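Small shop equipment > Budgeting for a second set of hand grippers

ketholm_ops
Posted 9 April 2018
We have to put in our order for November and I'm trying to decide between a second pair of hand-held grippers or just spare fingers and pads. Kusodlow quoted 7 weeks on full units. The work is small stuff on a table, tubes and a storage box with a lid.
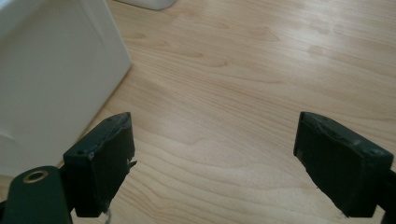
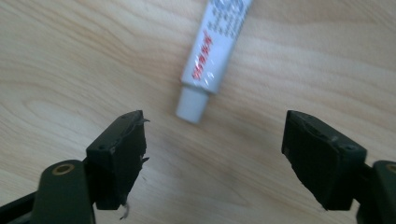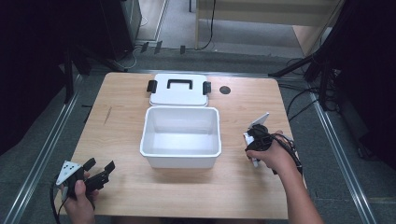 I have money for one pair, or up to 30 sets of pads. Not both.

vilteneck
Pads. Finger faces go long before the arms do. We bought 3 sets per unit and still ran short.

bright33
Disagree. If a unit goes down you lose the whole day -- pads won't help you there. Buy the pair.

vilteneck
Only if you don't stock linkage parts. Those are cheap.

ketholm_ops
Does anyone know if Kusodlow sells the linkage separately? It isn't on the price list.

bright33
They do, but you have to ask. Budget for cables too -- ours came without any.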